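Furniture & Materials, Unit 4 handout: the table top
Reading wood surfaces, holes in tops, and setting out a small work table
Course page, Grutness evening program. Updated 2026-08-16

Short version of the session, for people who missed it and for the ones who were sanding and didn't write anything down. Bring this to the next bench day. Bring a pencil too, last time we had two between all of us.

Topic is pale tops. How the grain reads, what light does to it, where the cable hole goes, what happens once you put stuff on it.
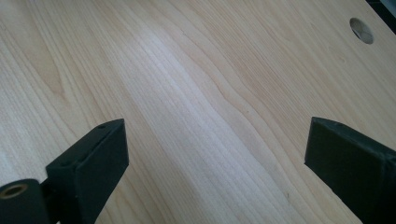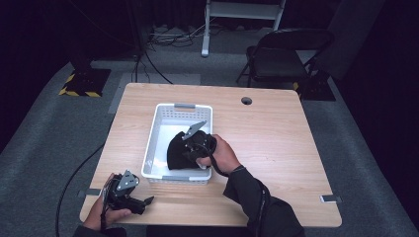 Pale wooden top with a round hole through it, both times.

1. Reading the grain

Terms you need:
Straight grain: lines run parallel, close together. Calm looking. Hides small repairs fairly well.
Cathedral: the arches, stacked one inside another. You get these when the cut runs near flat to the growth rings.
Wandering line: one darker line that snakes along by itself. Not a defect. Do not sand it, it goes all the way down.

In the close view you get all of these on one top. Arches at the left, tighter straight streaks toward the right, and a wavy line near the middle. From further up it mostly reads as straight grain. So: always look from two heights before you write "straight" on your sheet. Half the class wrote straight and stopped.

Species. We are NOT naming species from a photo. Maple and birch both come out creamy and fine like this and finish changes the color anyway. Write "pale, fine grained" and leave it. Marks off for guessing.

2. Glare

Look at the bright band running down the close view. Wood goes near white there, grain still faintly there as gray streaks. Sides of it stay warmer tan.

What to do with that:
- judge color outside the band only
- judge flatness inside it (a dip bends the edge of the reflection, easy to spot)
- move your head, not the table
- low light from one side for scratches

Color cards are in the Tradlow drawer. Put them back in order please.

3. The hole

Round cable hole, far right part of the top as seen in the wider view. Good position for a table that gets worked on from the front, since the middle stays clear for whatever you are doing.

Making one. We use a 60 mm hole saw. Steps:
Mark center from two edges, not from the corner if the corner is rounded. There's no true corner to measure from.
Tape over the mark, pencil again on the tape.
Clamp scrap under.
Drill from the top until the pilot comes through, then flip and finish from below.
Ease the rim by hand. 120 then 180, light, a few turns.
Seal the cut edge. People forget. End grain drinks up spills and you get a dark ring in a year.

Keep the hole well in from the edge. On the Dogbe tops someone went too close and the strip left over split.

4. Corners and edges

Slightly rounded corners on this one. Enough to save a hip, not so much you lose surface. For your own top pick a radius and use the same one on all four, draw it round a jar lid if you have to.

Clips: small metal ones on the left and right edges of the table. If you clip anything to an edge, put a bit of card between metal and wood. Soft tops dent and the dent shows worst in raking light (see 2).

5. Things on the top

White plastic basket in the middle, perforated sides, gray handle tabs on the far and near rims. Black cloth in it, crumpled up, mostly in the right half. Useful for us for a few reasons.

Contrast. Black cloth in a white basket on a pale top, you see every fold. Do your drawing excercise with this kind of setup, pale on pale is miserable.

Center placement. Leaves a strip all round for hands and tools. When we plan a work table we draw the container first, then the strip, then the outer edge. Most people do it backwards and end up with a nice table that fits nothing.

Plastic on wood. Lift, don't drag. Grit under a basket will scratch a satin finish quick. Felt dots if it lives there.

Cloth. For wiping finish, wash it first, no dye coming off. Dark cloth on a pale oiled top is asking for it. And oily rags get spread flat outdoors to dry, never bunched up in a basket or a bin. They can heat up and catch fire on their own. This is on the safety sheet, will be asked.

6. Homework

Your own table at home, any table. One page:
a) sketch from above, corners, any holes
b) sketch from close, grain only, a patch 40 mm wide is plenty
c) where the glare falls at midday and agian in the evening
d) what stands on it most days and how much strip is left round it

Roughly 600 words if you write instead of draw. Drop it in the Nakness box by the door or send it in, either is fine.

Next unit: undersides, rails, and why your table wobbles. Read the February sheet first.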